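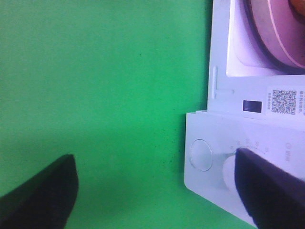

Classtead Allotment Notes
Sep 26, 2020

Got the figures for my plot together this evening, so putting them up here for anyone thinking of taking one on at the Lurnley site.

I took over plot 14 in January. It was couch grass and brambles from the gate to the back fence. Clearing it took until April and I didn't sow anything outside before then.

Total spend so far is £439. Most of that was the shed, which I bought second-hand from Gallegos on the trading estate. £300 delivered, and they left it in bits by the gate.

Potatoes did well. I put in 5 rows and have dug four. The last row can stay in a bit longer - the tops have died back and the skins need to set.

Onions were poor. Small, and half of them bolted in the dry spell. I planted the sets too deep, I think. Going to try overwintering ones next month.

The best thing on the plot was a climbing bean called Serilska that came from the seed swap. Slow to start, then picked every other day from July. I've left two plants to go brown for seed.

Slugs had all the lettuce. Twice. Not growing it again.

Water is the main problem at Lurnley. The tap is at the bottom of the hill and the pressure drops off when more than a couple of people are using it. Get a water butt before you get anything else.

Next job is the compost bay, then broad beans - Aquadulce, same as my neighbour on the next plot grows.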